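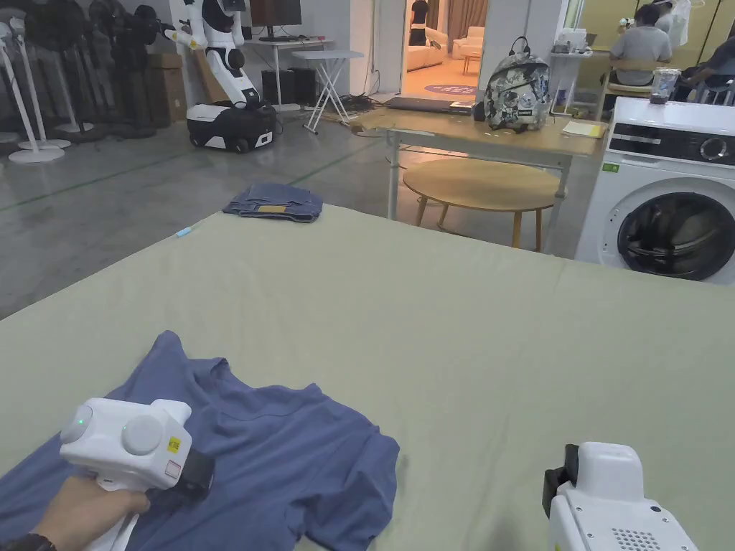
T-Shirt und Jeans auf dem grün gedeckten Tisch.

Abendlieder im November: Horkitz lädt wieder zum Mitsingen ein

Horkitz. Wenn es draußen früh dunkel wird und man nach dem Kaffee am liebsten gar nicht mehr vor die Tür möchte, dann beginnt in der Kirchengemeinde Horkitz eine Zeit, auf die sich viele schon seit dem Sommer freuen: Im November wird wieder gemeinsam gesungen, jede Woche einmal, immer um 17 Uhr und immer bei Kerzenlicht. Die Abendlieder-Andachten haben hier eine lange Geschichte, und wer als Kind schon auf der Empore gesessen hat, sitzt heute vielleicht mit den Enkeln unten im Kirchenschiff.

Die Leitung liegt in diesem Jahr zum ersten Mal bei Kantorin Olga Cordeiro, die im Frühjahr aus Vallison zu uns gekommen ist und sich, das darf man ruhig so sagen, schon wunderbar eingelebt hat. Sie hat das alte Liederheft durchgesehen, ein paar vergessene Strophen zurückgeholt und auch einige Lieder aus ihrer früheren Gemeinde mitgebracht. Herausgekommen ist ein Heft mit 60 Liedern, in großer Schrift gedruckt und mit den Noten für die Melodie. "Ich möchte, dass auch diejenigen mitsingen, die seit der Schule behaupten, sie könnten es nicht", sagt die Kantorin und lacht dabei so herzlich, dass man sich gleich selbst gemeint fühlt.

Im vergangenen Jahr kamen am letzten Abend 239 Besucherinnen und Besucher, so viele wie noch nie. Die Bänke reichten damals nicht aus, und auf der Treppe zur Empore wurde ebenfalls kräftig gesungen. Diesmal werden deshalb im Seitenschiff zusätzliche Stühle aufgestellt. Wer nicht gut zu Fuß ist, kann wie immer den Eingang am Pfarrgarten benutzen, dort gibt es keine Stufen.

An der Orgel sitzt Florêncio Azevedo, der für die gesamte Reihe zugesagt hat. Er spielt vor jeder Andacht eine Viertelstunde lang, und es lohnt sich sehr, schon dann in der Bank zu sitzen - gerade die leisen Register klingen bei Kerzenschein noch einmal ganz anders. Einen Abend gestaltet er gemeinsam mit dem Kinderchor, der dafür seit den Herbstferien fleißig übt.

Nach der Andacht geht es hinüber ins Gemeindehaus, wo Suppe und Brot auf den Tisch kommen. Gekocht wird reihum von den Hauskreisen, den Anfang macht der Frauenkreis mit seiner Kartoffelsuppe, die hier eigentlich keine Vorstellung mehr braucht. Bezahlt wird nach eigenem Ermessen, und niemand muss sich vorher anmelden. 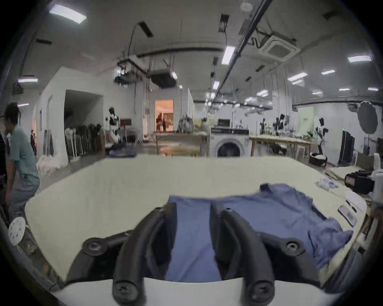
Grüße und Spenden für Clarkville

Die Kollekte ist in diesem Jahr für unsere Partnergemeinde in Clarkville bestimmt, deren Kirchendach im Frühjahr undicht geworden ist. Beim Gemeindefest kamen dafür bereits 190 Euro zusammen, ein schöner Anfang, für den der Kirchenvorstand allen Gebern noch einmal von Herzen dankt. Am ersten Abend liegt außerdem eine Grußkarte aus, auf der alle unterschreiben können, bevor sie auf die Reise geht.

Die Liederhefte gibt es vor jeder Andacht am Eingang, im Pfarrbüro können sie auch schon vorher abgeholt werden. Wer eine Mitfahrgelegenheit sucht oder noch einen Platz im Auto frei hat, meldet sich bitte ebenfalls dort.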